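Loaner Tablet Check-In: Inspection Sheet, With Comments

Pool: Urnport office, second-floor cabinet
Inspected by: Tahmineh Akbari
Date: 6 March 2021
Marks used: OK, FIX, OUT (out of service), SIGH (see comment)

Please fill in the sheet before putting a tablet back in the cabinet. A blank sheet tucked under the tablet does not count as filling in the sheet.

Section 1. Body and frame

1.1 Lay the tablet screen up on the flat steel plate. Does it rock?
SIGH. Tablet 1033 rocks. It has rocked since December, when it spent a trip at the bottom of Kianoush Ghorbani's backpack under a projector. Kianoush says it was always like that. Rocking in one direction is a bend. Rocking in both directions, as 1033 does, is closer to a potato chip.

1.2 Edges and corners free of dents?
OK on most. One corner of 2082 has been filed down by hand, rather nicely. Whoever did it, please stop.

1.3 Any gap between glass and frame wide enough for a business card?
OK.

1.4 Back of the case flat, with no swelling?
OUT for tablet 1000. A swollen back means a swollen battery. Do not charge it, do not press on it to see if it goes down, and do not leave it on the radiator, where I found it. It is now in the metal box by the loading door with a note taped to the lid.

Section 2. Screen

2.1 Cracks, chips, or lifting glass?
FIX on 1033. Hairline crack at the lower left. The screen protector was put on over the crack, along with some crumbs.

2.2 Full-white test page: dark spots, yellow patches, lines?
OK.

2.3 Full-black test page at top brightness: light leaking at the edges?
Slight leak on 2082, same side as the filed corner. I make no accusations.

2.4 Stored photos open at full size, with no banding or stutter when you zoom?
OK. Tester should look at red areas and fine lines in particular, as the older Trosis panels turn both to mush.
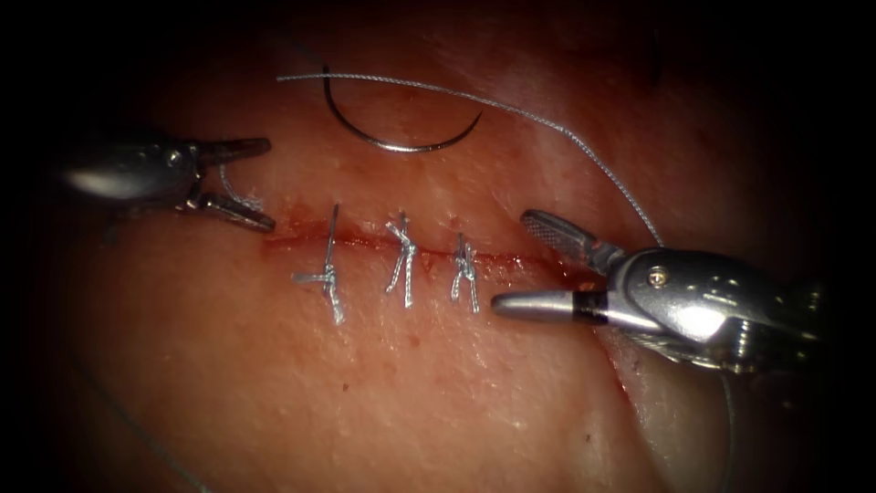
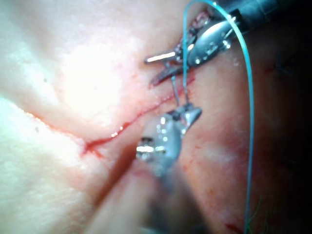

2.5 Touch responds across the whole screen, including the last half inch at each side?
FIX on 1033. There is a dead strip down the right side, so you cannot close anything. Shahram Ansari reports that he got used to it by turning the tablet upside down.

2.6 Auto-brightness reacts when the sensor is covered with a thumb?
OK, although two people have marked this FIX in the past with a sticker over the sensor. Peel the sticker first.

Section 3. Ports, buttons, and sound

3.1 Charging port clear of lint?
SIGH. Use the wooden pick in the drawer. A paper clip is not a wooden pick. Neither is the pin from somebody's name badge.

3.2 Cable clicks in and stays in when the tablet is lifted by the edge?
OK.

3.3 Power and volume buttons spring back?
Volume down on 2082 is sticky. It smells like orange soda. Cleaned, tried again, still orange.

3.4 Both speakers work?
OK. Please do the speaker test at a volume that lets the people in accounting go on with their lives.

Section 4. Battery and charger

4.1 Charged to full, then left on the video loop for an hour. Battery still above 40 percent?
OK for 2082. 1033 was not tested, as it could not be persuaded to start the loop (see 2.5).

4.2 Charger is the one that came with the tablet?
SIGH. We own Pukham chargers, and the cabinet contains a heap of other things. Khalil Mansour has offered to sort the heap. He also offered last year, and I look forward to it.

4.3 Cable free of splits, tape, and tooth marks?
FIX. One cable has tooth marks. I asked whether anyone brings a dog to work and was told no — so that raises another question.

Section 5. Case and stylus

5.1 Case closes and the magnet holds?
OK. The Zarei cases are ugly and heavy and have outlived every tablet we ever put in them.

5.2 Stylus present?
One missing. If you have it, return it to the cup. A ballpoint was in the cup in its place, and I would rather not think about why.

5.3 Stylus tip worn?
OK.

Section 6. Sign-off

6.1 Previous user signed out of all accounts?
FIX on 2082. Still signed in as Soudabeh Rostami, whose grocery list I now know well. She is out of rice.

6.2 Sheet filed in the blue binder?
OK, by definition, if you are reading it there.

Actions: 1000 to battery recycling. 1033 to the repair shop for a quote, screen and frame. 2082 back in the cabinet after sign-out. Order one stylus and one cable, the chewed one to be thrown away and not put back in the heap.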